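Numis Community Help > Home Builds > Grippers and End Effectors

Parallel gripper pushes rod sideways on approach to peg rail (sim only so far) 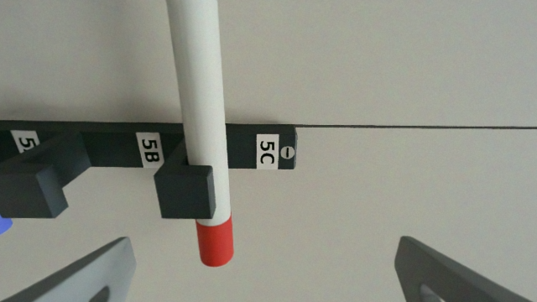 Simulator view, rod between labels 5B and 5C, fingers not touching it.

posted by slotted_rail

I'm building a small arm for the tool wall in the shared workshop in Pirnanville. The job is to take a rod off a numbered peg rail and put it back on the same peg. The project is called Trolludach and all the code so far runs against the simulator. The real arm has its base and shoulder bolted down and nothing above that.

Setup in sim:
Rod length 335 mm, white with a red end, modeled as one rigid body.
Peg reach from rail face to front of end block, 70 mm.
Gripper force limit 18 N.
Fingers are the stock Ouazzani pair, rigid, friction left at the simulator default.

The arm comes up from below with the fingers open and tries to close just above the red end. One finger makes contact first and the rod swings toward the other one. By the time both sides touch, the rod has rotated against the end block, and the lift then jams or drops it. The rod also hangs with a slight slant, lower end to the right, and my approach pose assumes it is vertical.

I have tried closing more slowly. The swing is smaller but still there. Lowering the force made the lift worse. Is this a contact parameter problem or is my approach wrong?

posted by benchgrinder_sw

Approach. Look at your own picture. The red tip is closer to the left finger, so of course that side is going to hit first. Closing speed only changes how hard.

Three changes, in this order:

1. Take the grasp pose from the rod's axis. Get the axis from the body pose while you are in sim, or fit a line to the white section if you want something that carries over to hardware. Roll the wrist to match the slant.

2. Center before closing. Stop short, compute the lateral offset between the rod axis and the finger midline, move by that offset, then advance. Do it in the gripper frame. If you correct in the base frame after rolling the wrist, you will put some of the correction into the wrong direction.

3. Close to first contact, then hold finger position and shift the wrist until the second side reads contact. Only then ramp to the force limit. A two-finger gripper with linked jaws can't comply on one side, so the wrist has to.

Also check your lift direction. The end block sits in front of part of the rod, so a pull straight out from the wall runs the rod into the back of the block. You need to clear it sideways or along the axis first, depending on how the rod is held at the top.

posted by kerf_and_feed

Raise the friction. Default values are usually too low. Mine worked after that.

posted by benchgrinder_sw

Friction won't fix first contact on one side. It may hide the drop during lift.

posted by old_stepper

Agree with the centering step. Two additions.

Check the collision shape of the peg. If the simulator wrapped the arm and the end block in a single convex hull, the gap behind the block is filled in and the rod is being pushed out of solid geometry. That gives the same jam you describe. Turn on the collision overlay and look. If it is filled, split the peg into two boxes, one for the arm and one for the block.

Then randomize the rod slant before you tune anything else. I ran 20 trials per setting on a similar rack and a fixed start pose told me very little. Log the lateral offset at first contact for each trial and sort by it. If the failures collect at one end of the list, the centering is still off. If they are spread evenly, go back to the collision shapes.

posted by slotted_rail

The peg was a single hull. Split into two boxes, and the jam is gone. Swing is still present. Working on the centering move now, in the gripper frame as suggested. Friction left alone until that runs.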